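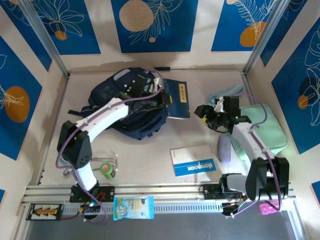 4.2 Wandel in den Erzählungen älterer Menschen

In den Interviews aus Rivport wurde der Wandel selten als ein einziges großes Ereignis beschrieben. Die meisten Befragten erzählten von kleinen Verschiebungen, die sie erst nach vielen Jahren als Veränderung erkannt haben. Von den 151 Gesprächen enthalten 131 mindestens eine Stelle, in der die eigene Kindheit mit dem heutigen Alltag verglichen wird. Die Armut der frühen Jahre wird dabei oft genannt, aber nicht immer negativ bewertet.

Yip (Hui-mei Yip, persönliche Mitteilung) hat vorgeschlagen, solche Stellen als „ruhige Brüche“ zu bezeichnen. Wir übernehmen diesen Begriff mit einer Einschränkung: Er soll nur für Veränderungen gelten, welche die Person selbst benennt. Pesonen und Heinonen verwenden ihn weiter und zählen auch Auslassungen dazu. Dies erscheint uns schwierig, denn das Schweigen über eine Zeit kann mehrere Gründe haben. Die Kodierung der 3177 Textstellen folgt deshalb der engeren Definition.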